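1/ Notes on midsole recycling at Dokeck, our footwear take-back program. Posting as a thread, 22 Mar 2023. Covers returned foam sandals and trainers only. Leather goes through a separate stream.

2/ Foam first. Most of what we get back is cross-linked EVA. Cross-linked means it will not remelt. You can grind it and bind it, but you cannot pour it into a mold again like a plain thermoplastic.

3/ Since January we have run two grind sizes at the Ekine plant. The coarse one goes to underlay. The fine one goes back into new midsoles as filler, at 18 percent by weight. 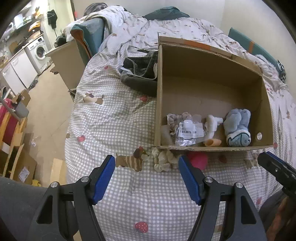
## Part 2: rebound and wear

4/ Adhiambo Simiyu ran the rebound tests. Virgin foam from the same supplier: 82 on our in-house scale. Foam with 18 percent regrind: 63. That is too low for a running shoe. It is fine for a slide or a house shoe.

5/ The drop comes from poor bonding at the particle surface. Under a hand lens the cracks follow the edges of the regrind. Kipchumba Mfinanga is trying a primer coat on the particles before mixing. No numbers yet.

6/ Outsoles are simpler. Cured rubber crumb has been used as filler for decades. The Kao slide takes it in the heel only, where abrasion matters less than grip at the toe. 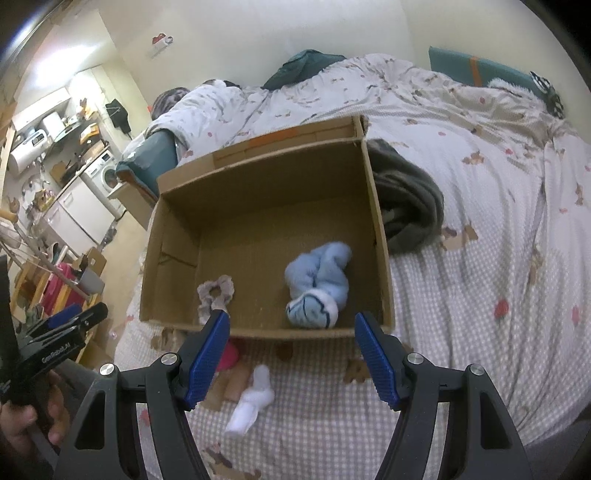
7/ Sorting is still the largest cost per pair. Mixed materials have to be split by hand before grinding, and textile uppers clog the screens if they go in with the foam. Small soft goods are worse. A fuzzy light blue sock-like item and a crumpled scrunchie at the bottom of an open cardboard box is the kind of thing that belongs in the textile bin, and stretch fiber wraps the grinder shaft quickly. Please empty your shoes before sending them.

8/ On labels: we do not print "biodegradable" on anything. Regrind EVA does not break down faster than new EVA. The Jakero liner is a different material and gets its own thread once the soil test has run its full term.

9/ Next: regrind at a lower loading, same mold, same press time. If rebound recovers enough, the fine grind moves to the walking shoe. If it doesn't, all of it goes to underlay and slides.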